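Setting up a small gripper arm on the workbench: what I learned from the Irko kit

I've had the Irko bench arm kit from Tarkska for two months now, and people keep asking me if it's worth having in a home workshop. Short version – yes, if you like fiddling!

The kit came with 153 parts and the build took me 19 hours spread over a few evenings. A few tips if you're thinking about one:

Start with flat, light parts. Mine got nothing but discs and little bundles of cord until I trusted it.

Go easy on the finger screws. The ribbed orange fingers need to flex, and if you crank the mounts down tight they grab crooked (ask me how I know).

Watch your lamp. The arm throws a big shadow right where you want to see, so I moved mine to the side of the bench and that fixed most of it.

Sort your small stuff first. I use a clear box with compartments, and I put things back in it before I switch the arm on, mostly.

Support by email was friendly but slow. The Onatix software add-on costs $27 and I'd skip it until you've learned the basics. My other gripe is the manual, which jumps from page to page like a mad thing.

Orange fingers, white mounts and a bit of lime green in all three of these: 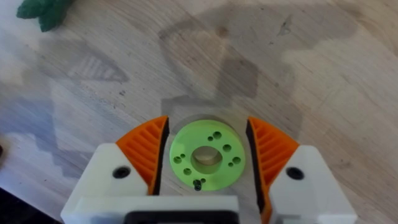
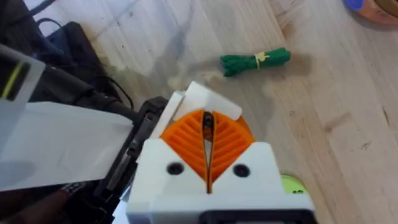
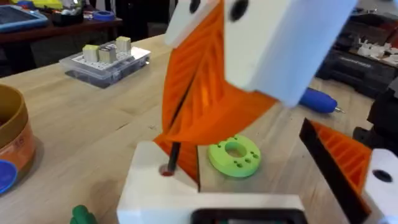

Posted by Shearer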